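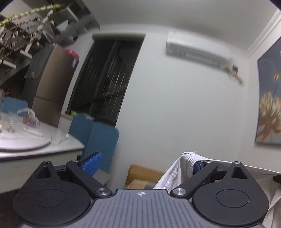 4. Setting up the audio guides for River Giants

Welcome to the best bit! Your crates are unpacked, the sculptures are standing, and now it's time to give them their voices. The River Giants audio guide has 21 stops, from the stingray by the entrance to the Druvinham sturgeon at the far end, and each one starts by itself when a visitor walks up to the plinth.

You will need:
the Skirard base unit and its power lead
the handsets and charging racks
one beacon for each stop, numbered on the back
the floor plan you agreed with Drellgate before delivery
a stepladder

4.1 Charging the handsets

1. Stand the charging racks on a flat, dry surface near a wall socket. Leave a hand's width of space behind each rack.
2. Plug in the racks, then switch on at the wall. The strip along the front glows white.
3. Drop the handsets in with the screens facing you. Each one buzzes once when it's seated properly. If it doesn't buzz, lift it out and turn it round.
4. Leave them until every light is green. A first charge takes a whole night, so start this before you go home!

Note: A full set is 84 handsets. Smaller venues get half racks, which work in just the same way.

Caution: Use only the leads supplied. Don't run two racks from one extension lead.

4.2 Placing the beacons

1. Lay out the beacons in number order beside their plinths.
2. Find the slot at the back of each plinth, at knee height. Slide the beacon in with its number facing outwards until it clicks.
3. Stops 8 and 9 (the giant catfish and her young) hang overhead, so their beacons clip to the lighting rail. Use the stepladder, and have a second person hold it.
4. Press the button on each beacon. A blue light blinks while it looks for the base unit and then goes out.

Note: Plinths must be at least 200 cm apart. Any closer and visitors may hear the paddlefish while they're looking at the gar – they're both wonderful, but not at the same time.

4.3 Starting the base unit

1. Put the base unit somewhere central, off the floor and out of reach of small hands.
2. Switch it on and wait for the chime.
3. Type in the venue code printed on your delivery note.
4. Choose your languages. English is always on. You can add up to five more, including the lovely new Vietnamese version, where the storyteller is a river fisherman called Lại. Do give it a listen even if you don't speak a word, as the sound of the boats is superb.
5. Press Send to All. The handsets update in their racks.

Caution: Don't lift handsets out while the update bar is moving. A handset taken out early shows error 123. Put it back, wait for the buzz and press Send to All again.

4.4 Walking the route

1. Take one handset from each rack and put on the headphones.
2. Walk the whole route at an easy pace, stopping at every plinth. The story should begin within a step or two of the floor marker.
3. If a stop stays silent, check that its beacon is pushed fully home, then press its button again.
4. Walk the route backwards too. Plenty of children will!
5. Set the volume limit on the base unit under Sound, then Visitors. We suggest level 6 for a carpeted hall and level 5 for a hard floor.

Note: The heartbeat at stop 14 is meant to be very low. Stand still for a moment and you'll feel it as much as hear it.

Spare headphone pads and beacon batteries are in the tray under the first rack. For changing batteries, see section 7.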